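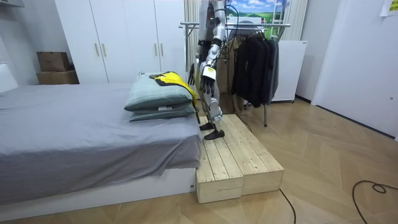

October | By Maribel Llanos

Progress report to Merko: furnished bedroom at Virnwood House

The show bedroom is now in use for the housekeeping and laundry part of the program. The grant covered 22 rooms in all, and this is the first one we consider finished. Marta Pylypenko signed off on the furniture and linens at the start of the month.

The bed has a gray fitted sheet, and the pillowcases are pale green with a grid pattern. We bought a second set of each so one can be in the wash. Linens for the room came to 300 dollars, all from Fedoruk.

Work on clothing care has started. We are keeping to single garments on hangers for now and will add folding later. Demyd Levchenko marked some of the hangers with tape for the inventory.

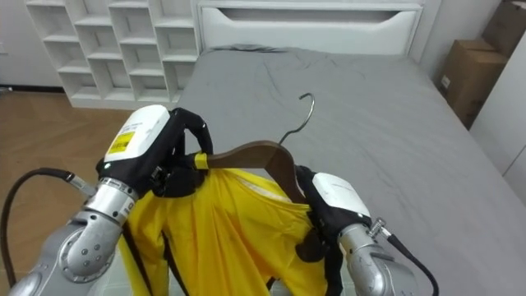 Yellow garment on a dark wooden hanger, held over the bed.

Storage took longer than planned. The wardrobe handles were delivered late, and Frøydis Berge had to move the rack twice before all the doors could open fully - it now stands near the radiator and the window. 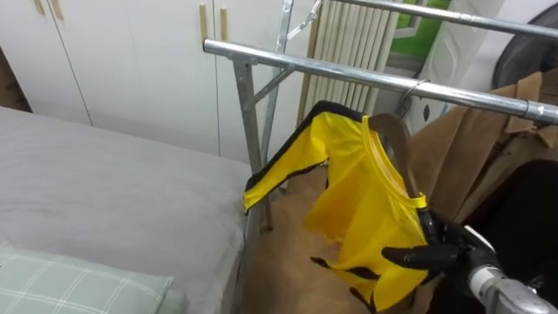

We would still like a second rack for the larger room down the hall. Vimden quoted 97 dollars, delivery included. Yevdokiia Holovko will send the receipts separately.

Search this site
Enter keywords

We use cookies to improve your visit. Accept | Settings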